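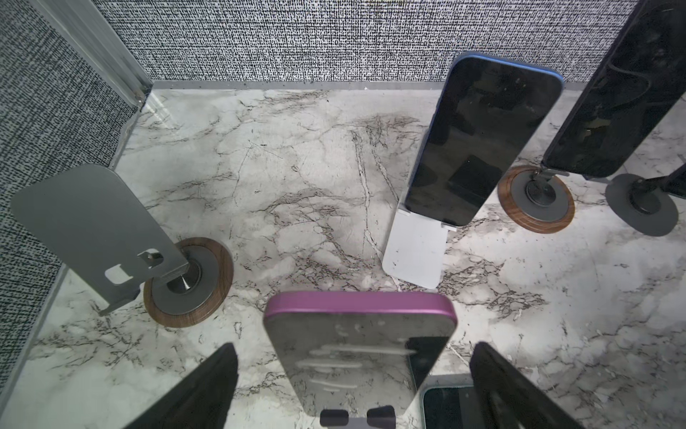
Well, it has been quite a month on the phone stand job, and I promised I would own up when something went wrong, so make yourselves comfortable! Our robot, Allo, had managed 199 pick-and-place runs with hardly a grumble when it lost its grip on a phone halfway to the stand and then – this is the bit that worried us – carried on as though it were still holding it. The arm pressed its empty fingers down onto the stand and kept pressing until Leena Savolainen reached the stop button. She wasn't hurt, I'm very glad to say, and the phone survived too.

Ifeoma Osagie spent two long evenings going through the logs (bless her) and found that the grip check had been switched off during an update in December and never put back. It is on again now, the force limit on the downward move has been lowered, and the arm will stop dead if the fingers close further than they should. Please do keep your hands outside the taped line while it is moving, even if a phone looks about to topple – we can always find another phone. Runs start again after lunch once Ifeoma has signed the sheet by the door.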